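4. Reading order and the gap between volumes
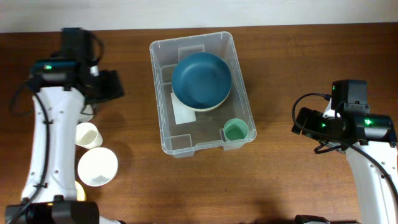 Most of the work on long-running comics treats the chapter as the unit. We think that's wrong for library readers, who never see a chapter on its own. They get a volume, read it, and then wait for whoever has the next one to bring it back. The wait is part of the reading. This section looks at what readers carry across it, and what they drop.

4.1 The series and the readers

Staleck was picked as the main series for dull reasons. It is long, all the volumes were on the shelf at both branches (Hiltwood and Jarkstead), and the translation doesn't change hands midway, which rules out a lot of the obvious choices. It follows a salvage crew up a flooded river, with a new villain every few volumes and a big cast that comes and goes. The comparison series, Barajas, is shorter and has one lead and hardly any side plots.

We had 80 readers, most of them teenagers, a few parents who had started reading over a kid's shoulder and kept going. Each kept a reading diary. One page per volume, filled in before starting the next: what happened last, who is where, what do you think comes next. Spelling and tidiness ignored. Drawings were fine and we got plenty, some better than our notes.

Diaries came in slowly. By January we had up to 600 usable pages, the rest being blank, or illegible, or copied straight off the back cover. Copied ones were easy to spot as the back cover blurbs have a tone no fourteen year old uses.

4.2 What gets remembered

Fights, mostly. Who was winning and how. Readers coming back to Staleck after a long wait could name the last move in a fight but often not what the fight was over. Several put the crew in the wrong town. The cook was left off the list of who was on the boat again and again, even in volumes where she has the most lines.

Barajas readers did better on motive and worse on detail. They knew why the brother had left, they didn't know what he'd taken with him. We expected the simpler plot to be remembered better all round and it wasn't, not clearly.

Cliffhangers did less than we thought. A volume ending mid-punch was remembered as a punch. One ending on a quiet page (volume 16 of Staleck, the empty wharf) got the longest guesses of any in the set, some running over onto the back of the sheet. Bañuelos had argued for this in an earlier draft and was told it was a fluke. Probably isn't.

4.3 Recaps

Staleck opens each volume with a recap: a cast page, then a short summary. Barajas has none. Readers told us they skip the recap. The diaries say otherwise - phrases from the cast page turn up all through them, including one nickname that is used nowhere in the story itself. So the recap is read, or at least looked at, and it colours what people think they remember on their own.

This matters for the coding. Where a diary line matched recap wording we marked it and took it out of the recall scores. Both coders did this seperately and then went through the disagreements at the kitchen-end table in the Hiltwood branch, which took longer than the coding. Most of the arguments were about names. If a reader writes "the tall one", is that recall?? We said yes if it could only be one person. In Staleck it hardly ever could.

4.4 Reading out of order

Not planned for. Two branches, one set each, and popular volumes go missing. A good number of readers gave up waiting and jumped ahead, then went back. We had meant to drop these diaries and are glad we didn't. Out-of-order readers guessed less but asked more, and their pages are full of question marks next to names. One wrote that it was like coming into the room when the movie's half done and everyone is crying.

They also finished the series more often than those who waited. Could be the keen ones are just the ones who won't wait. Can't tell from this data and we don't try to.

4.5 Limits

Diaries are not memory. People write less when they are tired or bored of the form, and the form was boring by the end. Favourite characters get more ink. The two branches also differ in ways we did not measure, Jarkstead has the longer hours and the better chairs. Section 5 goes to the interviews, which Jovita Bañuelos ran at both branches, and where the cook finaly gets her due.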